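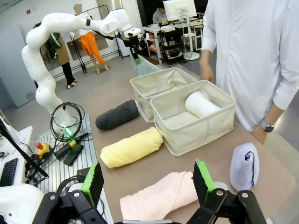

Rolled towels and storage baskets on the work table

Jurus Lodge – minutes of staff meeting
23 Sep 2020, dining room

Chair: Sumaiya Ranasinghe
Present: front desk, housekeeping, kitchen and grounds
Apologies: night desk

Minutes of the last meeting
Accepted with one change. Item 4 should say the east stairwell, not the west stairwell.

Matters arising
The handrail on the east stairs has been refixed. The paint match is poor but it can wait until the stairwell is done in March.
The lost property cupboard has been cleared. Unclaimed items went to the op shop, apart from a set of keys which front desk is holding.

Bookings
Front desk reported that weekends are filling but midweek is still quiet. The walking group has asked to move its stay back by one night. This is fine as long as they are told that dinner will be a set menu on the first evening.
Jokum is still sending two confirmation emails for every online booking. Their support line says it is a setting at our end. Sumaiya will ring them again and ask to be talked through it.
Late checkout was discussed. Agreed to hold it at 11.30 and only offer it when the room is free that night. Front desk to write it on the housekeeping sheet and not pass it on verbally.

Housekeeping
The new Skorex linen contract was discussed. Bath sheets have been coming back short and the driver does not always wait for a signature. Housekeeping would like a fixed delivery window. Sumaiya to raise this before the contract is renewed.
Towels are to be rolled for all rooms from now on, including the family rooms. Coloured towels stay out of the Skorex bags and are washed here.
Room 13 still smells damp after rain. Grounds will check the gutter above the window first. If that is clear we will get a plumber in.

Kitchen
The Wijesinghe order now arrives before breakfast service, which is too early to check it properly. Kitchen will ask for a later drop.
The second toaster has failed again. Agreed to replace it with a commercial one, up to $800. Kitchen to get a price and send it to Sumaiya before buying.
Guests have asked for a plain porridge without milk. This will go on the menu – no extra charge.

Grounds
The gravel at the bottom of the drive has washed out. Some 30 bags were used last time and it did not hold. Grounds suggested a drain across the drive and will get a quote.
The light by the bin area stays on all day. Timer to be reset.

Other business
Leave requests for the summer holidays should be on the sheet in the office before the next meeting. Swaps after that need to be arranged between staff and shown to Sumaiya.
Please return the office ladder to the office.

Next meeting
To be held after the linen contract talks. Sumaiya will put the time on the noticeboard.

Meeting closed at 2 pm.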